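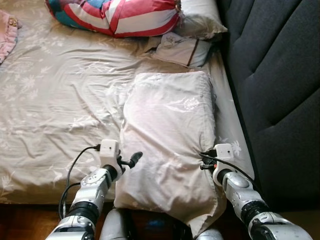
Section 4: Making up the bed

4.1 Before you begin

This section applies to all single and double rooms at Grellura House. It should be read together with Section 3 (Linen store) and Section 5 (Bathrooms). Rooms are to be made up between the departure of one guest and the arrival of the next, and at the weekly change for guests staying longer.

Collect the following from the linen store:

One fitted or flat bottom sheet in the size marked on the room card
One pillowcase for each pillow
One quilt cover
One spare pillow protector

Sheets for double beds are 260 cm long. Sheets with the green tab are for single beds and will not tuck in properly on a double.

4.2 Stripping the bed

1. Open the window and draw the curtains fully back.
2. Take the pillows off the bed and place them on the chair. Pillows must not be put on the floor.
3. Remove the quilt cover, then the pillowcases, then the bottom sheet. Fold each inwards as it comes off.
4. Check the mattress protector for marks and damage. If it needs to be changed, enter the room number in the linen book.

Caution: Do not shake used linen. Place it directly in the laundry bag.

4.3 Fitting the bottom sheet

1. Lay the sheet over the mattress with the printed side uppermost. On patterned sheets the hem with the wider stitching goes to the head of the bed.
2. Tuck in the head end first, then the foot.
3. Pull the sheet firmly from each side in turn and smooth out creases with the flat of the hand, working from the middle towards the edges.
4. Fold the corners as shown on the card inside the linen store door.

Note: Beige and white sheets are kept on separate shelves and are washed separately. Do not mix the two on one bed.

4.4 Pillows

1. Hold the pillow by its two long sides and shake it until the filling is even.
2. Fit the protector and close the zip.
3. Lay the pillow on the bed and draw the pillowcase over it, pushing each corner well in. Large pillows are easier to cover if they are laid lengthwise.
4. Fold the flap of the pillowcase over the open end.
5. Place the pillow at the head of the bed with the open end facing away from the door.

Caution: Do not hold a pillow under the chin while fitting the case.

Pillowcases with a raised pattern should be ironed on the reverse side only. Wash them at 70 degrees unless the label gives a lower figure.

4.5 Final check

The sheet should lie flat, and no linen should touch the floor. Sign the room card and return unused linen to the shelf from which it was taken.

Questions about this section should be addressed to Hsin-yi Tsai, Housekeeping Office, extension 37.

Section last revised: May 9, 2021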